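Wiltimura Desk Set

Notes on the desk tidying recordings, version 6.

Contents
The set covers ordinary office desks being put in order: keyboards straightened, cables pushed back, vases and small objects moved out of the way of the work area. There are 54 desk layouts and some 2000 short clips. Each layout has a text file listing what is on the desk and where it should end up.

Folders
layouts/ has one file per desk
clips/ is sorted by layout number
notes/ holds free text from whoever did the tidying

What counts as tidy
The keyboard is parallel to the front edge of the desk. Its cable runs off the back and doesn't bunch up. Flowers stay on the desk, toward the rear, clear of the typing area. Anything else goes to the side panel or off the desk.

Known problems
Layouts with glass desktops were dropped in July. Cable position is labeled by hand and the labels are coarse. In 9 layouts the keyboard has no number pad, so the width field is smaller.

Sample, white desk with keyboard and flowers

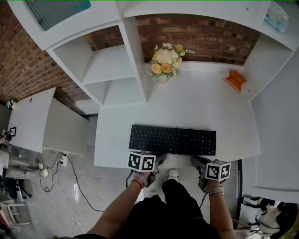

Retno Ngui wrote back that the rule on flowers is too loose, as a tall bouquet at the rear can still end up in front of a monitor. The next version will add a field for vase position.

Corrections go to Lachlan Waaka. Please give the layout number.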